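Saturday at the Flanness open day

We got to Flanness just after the doors opened on Saturday and left our coats with Nour Awad at the front desk. Entry was free and a map cost nothing either. The housewares and kitchen hall was at the far end, past the Fetex stand, so we started there.
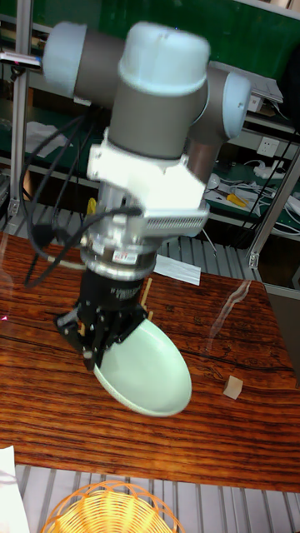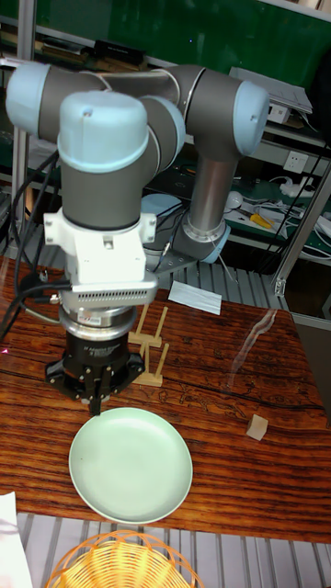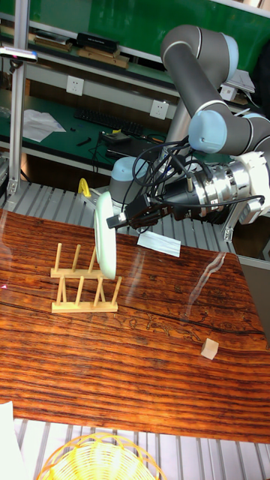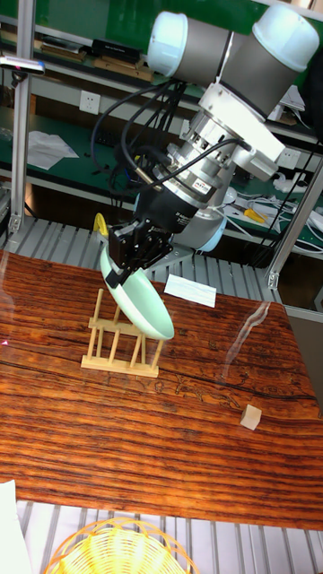 The dish racks were what I had come to see. Our kitchen has 14 inches of counter beside the sink and everything we own drains flat on a towel. Wahyudi Liem, who was looking after the hall, let us handle several models. I liked the light wooden one with the upright pegs best, the kind where each plate stands on its edge in its own slot. It takes up little of the table and would fit our counter lengthwise. The striped reddish-brown tabletop is handsome too, but the varnish throws back a lot of light and I would not want it at breakfast.

Urerby had a larger rack in metal on the next aisle, item 702 in their list. It was sturdy and too deep for us. Dalal Kassab bought a set of mugs there.

At 10 we went to the talk on wood finishes by Fadi Atallah. He recommends oil for anything near a sink, thin coats, a full day between them. His brother Ziad passed around samples. The room was full and some people stood.

Lunch was soup from the Mansour counter. Parking is in the lot behind the building, and the last shuttle leaves at four.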